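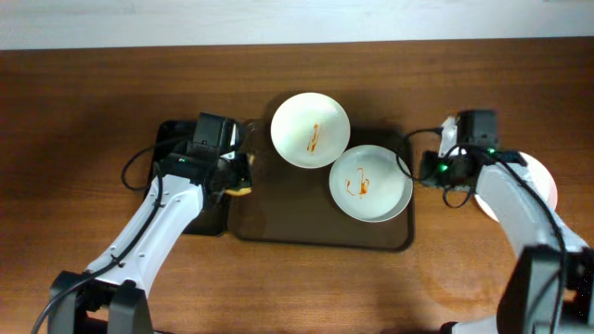
Gikent qualification project: progress report, January

Prepared by Kheri Muriithi, Sales Operations, for Edmund Wieczorek

1. Scope of this report

The report covers work on the account qualification rules at Cluria since the fall review. Pricing and territory assignment are handled separately and are mentioned only where they affect the data. The renewal team is still outside the project, as agreed.

2. Work done in the period

The open opportunity records were exported from Grastach and checked against the draft rules. The export held roughly 2000 records. After duplicates, closed accounts and test entries were removed, 1214 remained, and all later work uses that set.

Each record was checked for a named budget holder, a stated problem, a cost attached to that problem, and a next meeting agreed by the prospect. The cost field is the weakest. Many reps enter our own quote there, which says what the prospect would pay us and nothing about what the problem costs them today. The field label has been changed to "Cost to prospect per year" and a short help text added. Old entries were left as they were and flagged.

A rewritten discovery call guide went to the mid-market group. The old guide asked about budget in the opening minutes. The new one puts budget after the cost of the problem, and leaves a blank line for the prospect's own wording. Reps are asked to copy that wording into the record without editing it.
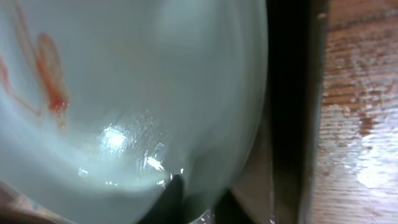

Does a rep have to hold back a proposal when the prospect has no cost figures?

The proposal can go out, but the record stays at Stage 2 until a figure or an agreed estimate is entered. An estimate counts if the prospect has confirmed it in writing, and an email reply is enough. The forecast leaves out Stage 2 records, so a proposal sent early does not raise the quarter's number.

3. Pilot group

The pilot has 11 reps, all in mid-market. They started on the new guide in the same week and report through the usual pipeline meeting. No extra form was introduced. Call recordings are sampled by the team leads, who mark whether the cost question was asked and whether an answer was written down. The two marks are kept apart on purpose, as the first samples showed the question being asked and the answer missing from the record.

The team leads also found that they were marking differently. One accepted "it takes us far too long" as a cost answer and another did not. The marking sheet now says that an answer must contain an amount, a number of hours, or a count of lost orders.
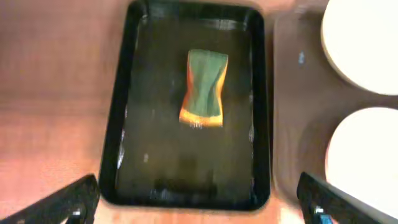
Samples marked before that change have been set aside and will not be used in the comparison. The loss is acceptable at this point in the pilot, but it shortens the period we can report on. I would prefer to extend the pilot by a month than compare marks made under two standards.

The Oh account was taken out of the pilot at the request of its account lead. It is in contract talks and the lead did not want the stage definitions to move in the middle of them. It will be added back once the contract is settled.

4. Problems and open items

Stage dates in Grastach are overwritten when a record moves backward. We can see where a record is now, but not how long it spent at each stage before it was returned. IT has a change request for a history table. Until it is in place, time-in-stage figures should be treated as incomplete and left out of the management summary.

Commission rules still refer to the old stage names. Finance has the mapping and has raised no objection, but the plan document has not been reissued. Two reps have asked which version applies to them. The answer given was the old one, until the new document is signed.

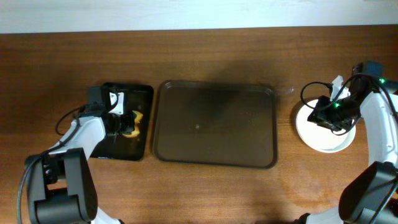 5. Next period

- Finish the pilot under the revised marking sheet.
- Compare forecast and closed revenue for the pilot group against the rest of mid-market.
- Test the history table with IT before any wider release.
- Draft the enterprise version of the call guide.

6. Decisions requested

Approval is requested for the one-month extension and for 3 days of contractor time on the history table. The contractor time fits within the current budget line. A reply before the next pipeline meeting would let the team leads plan their sampling.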